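Monday, 7:40 p.m.

Cleared the dining table tonight, or started to. It has been the landing place for everything since the move from Dikadville, and I want the surface free before I oil the leaves of the other one. Notes follow in the order I worked, which was not the order I had planned.

The two capped containers were on their sides when I got to them, purple and blue. Left them that way and began at the back.
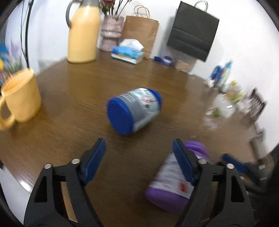
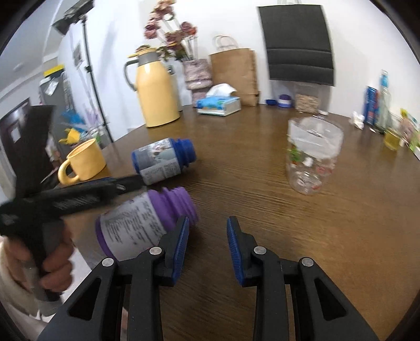
*Dining table, Monday evening: the purple and the blue, both lying down.*

Back row first. The flask is the yellow one with the flower lid. I have wanted to descale it for a month. Procedure as before: fill with hot water, one spoon of citric acid, lid off, leave until bedtime, rinse twice. The lid has a groove on the inside that holds old tea, and the bottle brush is too wide for it. An old toothbrush fits. Moved the flask to the counter next to the sink and wrote DESCALING on a strip of tape so that it does not get filled by mistake. I did fill it by mistake in the spring.

Artificial flowers: dust only. Hair dryer on the cool setting, held at arm's length over the bathtub. The pink ones gave up most of it. The mauve ones needed a damp cloth, petal by petal, and I stopped after a while because the result did not justify the time. They go back on the table when it is done. I considered the hall shelf, but the shelf is narrow and the door to the hall catches anything that sticks out past the edge.

Tissues stay. The box gets used more on that table than anywhere else in the apartment, and the last time I moved it I ended up buying a second one.

The paper bag with the twisted handles is a good size and the base is still square. Folded it flat and put it with the others in the gap beside the refrigerator. The gap is now full. One more bag and something will have to go to recycling.

Yellow mug: washed, dried, hung. It does not match the flask as well as I thought when I bought it. The flask is paler.

The clear jar with the stickers has been without its lid since before the move. Searched the box marked KITCHEN 3, then the drawer under the oven. No lid. I measured the mouth and compared it with the spare lids, and none of them seat properly. One turns but does not close. A jar without a lid is still adequate for clothespins or pens, so I have put it on the windowsill pending a decision. The stickers can stay on. Removing them would mean oil and a scraper, and I would still have the marks.

Then the two containers. Both had been standing at the edge of the table all last week and I do not like them there. My rule is that anything with a round body and a screw-type cap gets stored upright on a tray with a lip, so it cannot travel. The Skusberg tray has a lip and a rubber mat, and both fit on it with space left over. I put the purple one in front because its label is all small print and I have to turn it to find anything. The blue one has a picture and can be recognized from the doorway.

Wiped the table in two passes. First pass with a damp microfiber cloth, along the grain. Second pass dry, same direction. The finish is glossy enough that streaks show under the ceiling light, and the only way I have found to avoid them is to wring the cloth until it no longer drips and then wring it again. There is a ring mark near the wall end that I had put down to a hot cup. Under the desk lamp it looks more like a scratch with wax in it. Will try the Mägi paste on it, small area, and wait overnight before doing more.

The curved rim collects crumbs underneath, where it meets the wall. Pulled the table out by a hand's width and vacuumed with the crevice tool. Found one pen, one coin and the instruction sheet for the kitchen scale. The scale has been reading wrong since August, and the sheet gives the calibration steps I could not remember: empty platform, hold the button, wait for the flashing figure, place the 2,000 gram weight. I do not own a 2,000 gram weight. Water in a pan would do if I subtract the pan, but I would be weighing the pan on the scale I am trying to correct. Put the sheet in the folder.

Pushed the table back and left a gap to the wall, thick enough for the cloth. The old position had it touching, and there is a faint line on the white paint at that height. Tried the eraser sponge on the line, light pressure. Mostly gone.

Timing: 40 minutes for the table and the things on it, not counting the flowers. I had allowed less. The flowers are what broke the schedule and next time they get their own evening.

Remaining:

- oil for the leaves (Cernbridge, the small can, check whether the cap is stuck)
- lid for jar, or give up on lid
- Mägi paste on the mark near the wall
- felt pads, table legs, two are worn
- rinse flask before bed

9:15 p.m. Flask rinsed. Some brown still on the inside near the neck — second round tomorrow with a longer soak. Cap on the oil is stuck.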